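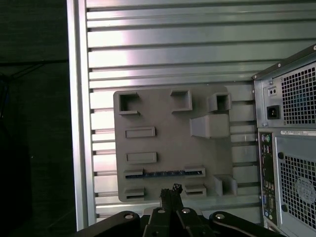 4.2 Switching between the far and near views

The planner uses only the wrist camera. At a distance, with the mounting plate and the rear of the computer tower both in view, it estimates the plate pose from the printed sockets and brackets. The ribbed aluminium panel caused most false matches, as its grooves repeat at a regular spacing, so we mask it before matching. Over 109 test images, this left 3 wrong poses.

Close to the computer parts the gripper covers much of the lower half of the view. We then track straight edges on the power supply and the case panel, and limit the fingertip speed to 6 mm/s. Cables are treated as obstacles and are never used as landmarks.
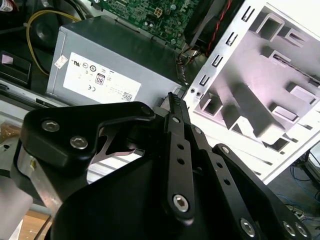

Figure 3. Wrist camera view with a serrated fingertip near the gap between power supply and metal panel.

4.3 Timing

One pose update takes around 53 ms.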